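## 4. Recording demonstrations with the two-arm station

Read this section after the arms are fixed and the calibration in section 3 is complete. It explains how to record examples of picking and moving light packages. The same steps are used for the Benton set and for the Lâm set; only the task sheet changes.

One recording of one attempt is called an **episode**. An episode begins with both arms in the rest position and finishes when the operator presses the stop pedal.

### 4.1 Before you start

1. Switch on the power strip and wait until the light rings on both arms have become steady.
2. Wipe the stone slab with a dry cloth. Do not use spray cleaner. It leaves marks which the camera sees very well and which change from one session to the next.
3. Lay the cables so that they can follow the arm over its whole reach. Move the right arm by hand to the far corner of the slab, then to the near corner, and look at the cables during both movements.
4. Open Istero on the recording computer and choose **New session**. Type your name and the task code from the sheet.
5. Check the camera picture. The complete working area of the slab must be inside it.

> **Caution:** Keep your hands off the rails and the mounting plates while the arms are powered. If you must reach in to place an object, press **Hold** first and wait for the sound.

> **Note:** Reflections of the ceiling lights on the slab are permitted. Please do not turn the lights off to remove them, and do not put paper on the stone. The earlier episodes were recorded with the reflections and the new ones should be similar.

### 4.2 Placing the object

1. Take one object from the tray. For the snack bag task, use only bags from the tray marked Grero.
2. Put the bag on the slab inside the reach of the right arm. Change the angle of the bag for every episode. Do not make it flat or nice; folds and creases are wanted.
3. If the task sheet says "one arm", the left arm stays over its own plate and does not come over the stone.
4. Remove your hands and release **Hold**.

A bag which is torn must go out of the set. Write this in the session notes, with the episode number.

### 4.3 Recording an episode

1. Press the start pedal. Wait until the counter on the screen is running before you move anything.
2. Bring the open gripper above the bag. Come down slowly for the last part of the way.
3. Close the fingers on the top of the bag. Stop closing when the fingers hold the material. More force does not give a better example and it can damage the finger pads.
4. Keep this position for 2 seconds. The model needs a clear moment of contact, and many operators lift too early.
5. Lift, move to the target given in the sheet, open the fingers and return to the rest position.
6. Press the stop pedal.

If the bag slips, you may try again inside the same episode, one time. Mark it afterwards as **Recovered**. These episodes are useful, so do not delete them.

### 4.4 Marking the result

After every stop, Istero shows a small window with four choices: **Good**, **Recovered**, **Failed** and **Discard**. Use **Discard** only for a technical fault, for example a frozen camera or a cable which has caught on the bracket. A bad grasp is **Failed**, and it stays in the set.

After 8 episodes, stop and let the arms rest while you look through the recordings at double speed. The full set for this task has 524 episodes. A session is accepted when 98 per cent of its episodes have a mark and a complete camera file.

### 4.5 Ending the session

1. Bring both arms to the rest position.
2. Choose **Close session** and wait for the copy to finish.
3. Switch off the arms in the software first, and then at the power strip.
4. Put the bags back in the tray.

Corrections to this section can be sent to Tin-yau Fung. The order of the steps in 4.5 was changed in October, so please throw away older printed copies.

Last revised 18 December 2025

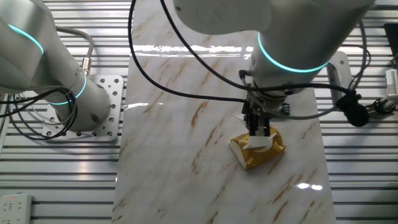
*Reading time: 4 minutes*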